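Print this page | E-mail this page

Two-Handed Jar Handling: Your Questions

What are you trying to find out?

I want to know if a robot can learn to handle kitchen jars from people using hand-held grippers. Our method, Ukeron, learns from the view at the fingers – so the fingers had better look the same on the person's tool and on the robot. We start with the jaws wide open around a spice jar.

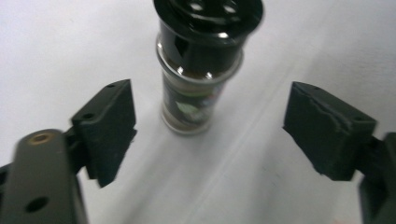 Why use two grippers at once?

Plenty of kitchen jobs need a second hand! Yu-na Noh and I hold one in each hand and bring the jaws in from both sides, over a pale sheet so the background stays plain.

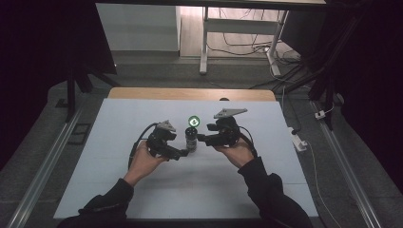
How many demonstrations does the method need?

We got decent results from 36 per jar. With 23 it still learned to reach, but the grasps got sloppy (Shih-chieh Chang has the plots if you want them).

What counts as a good grasp?

I look for both pads on the glass, below the lid, with the jar upright. Grabbing the lid gets marked down, even if the jar comes along.

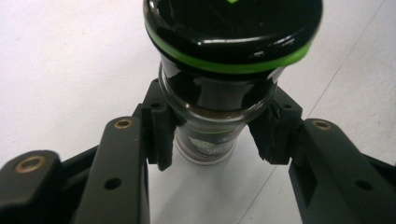 Does it work on jars it hasn't seen?

Sometimes. It managed 7 new ones in our June tests at Dullham, mostly the straight-sided kind. Wide, squat jars still give us trouble – I'm working on those next.

E-mail this page | Print this page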